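Workplace News: Robotic Arm Joins the Packing Room at Isenham

The packing room at our Isenham site has begun work with a robotic arm on one of its tables. The project, known internally as Prukgate, concerns the handling of small lidded containers, a task that has until now been done entirely by hand. 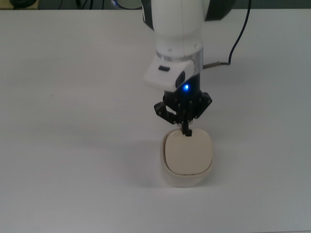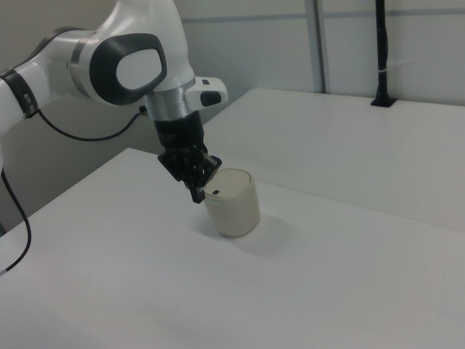
The arm and its gripper at the container lid.

Staff in the packing room handle about 3,000 containers in a typical week. The work is light, but it is repetitive, and sore wrists and thumbs have been raised at staff meetings on several occasions. Prukgate is intended to take over part of this handling. Inspection, labeling and the final check before dispatch will remain with our employees.

No positions will be removed as a result of the project. Two members of the team have been trained to start, stop and reset the arm, and five more will complete the same training in June. Those who take on these duties will have them added to their job descriptions, and pay grades will be reviewed accordingly. Employees who prefer to stay with manual packing may do so.

Tainá Queiroz, who leads the packing room, has asked that the pace of the room continue to be set by the people working in it. Management has agreed to this. Output from the arm will not be used to set individual targets – a point on which many of you wrote to us.

Some matters are still open. The rotation between tables has to be redrawn, and the evening shift has asked for a second trained person before the arm is used after hours. Comments on the draft rotation should reach the Site Office by 31st May. Paper copies are available at the packing room desk.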